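Household Textiles, Unit 5: Sorting and Carrying the Wash
Course handout. Instructor: Albane Rolland
Read before Wednesday's practical. Bring the care label sheet from Unit 4.

5.1 What this unit covers

Unit 4 dealt with fibers and care labels. This unit covers the steps between the hamper and the washing machine: emptying pockets, sorting, checking colorfastness, and moving the load. Stain treatment is in Unit 6 and will not be on the May test.

5.2 Before sorting

Empty all pockets. Close zippers and hooks. Leave buttons open, as buttoned shirts pull at the buttonholes when they turn. Tie drawstrings in a loose bow. Turn printed T-shirts and dark jeans inside out.

Shake out anything that has been rolled up. Socks left in a ball come out of the wash with a dirty center.

5.3 Sorting by color

Most households get by with these piles:

Whites: plain white items with no colored trim.
Lights: pastels, cream, pale gray, white with a small pale print.
Darks: black, navy, brown, dark green, denim.
Reds and strong colors: red, orange, bright pink, deep purple.

Students often ask where to put cloth that is part white and part color. Sort it by the stronger color, after testing. A white towel with a navy stripe goes with the darks for its first few washes. Once it has stopped giving off dye, it can move to the lights.

5.4 Testing for loose dye

Wet a hidden spot, such as an inside seam or hem. Press it with a clean white cloth and hold for 60 seconds. If color shows on the cloth, wash the item alone or with the same color, in cold water, and take it out as soon as the cycle ends. Repeat the test after each wash until the cloth stays clean.

Write the result in the table at the back of your workbook. Give the item, the main color, and the amount of dye: none, slight, or heavy.

5.5 Sorting by weight

Color is the first sort and weight is the second. Towels and jeans take longer to dry than shirts and can wear thin fabrics by rubbing. If there is enough for two loads, split heavy from light. If not, put the thin items in a mesh bag.

5.6 The basket

A basket for carrying should have handles on the short sides, a smooth inside, and holes for air. Run your hand around the inside of a new one to find rough edges that could snag knits. Solid tubs are better for dripping items but should not be used for storage.

Fill the basket loosely and keep the pile below the rim. Carry one color group at a time. The basket below holds red and white fabric, some of it striped and some with a looping line pattern. Under 5.3 it all goes with the reds until it has been tested.

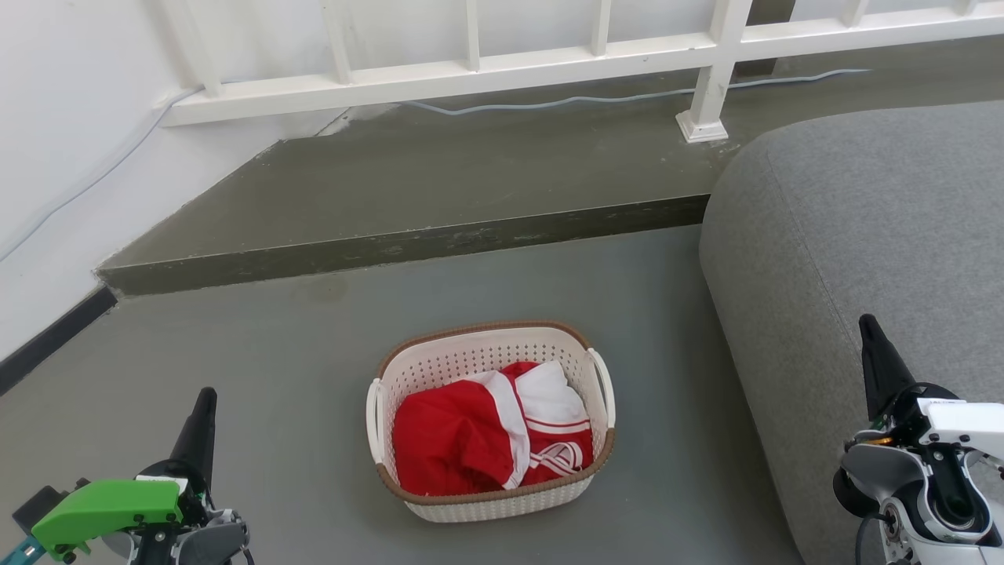
5.7 Practical work

Work in pairs. Each pair gets one mixed basket.

1. Sort the contents by color, then by weight.
2. Pick two items that combine white with a strong color and test both.
3. Fill in the workbook table.
4. Return everything to the basket, one group at a time, and carry it to the machines.

Written part: explain in up to 200 words how you sorted the two items you tested. Hand it in at the start of the next class.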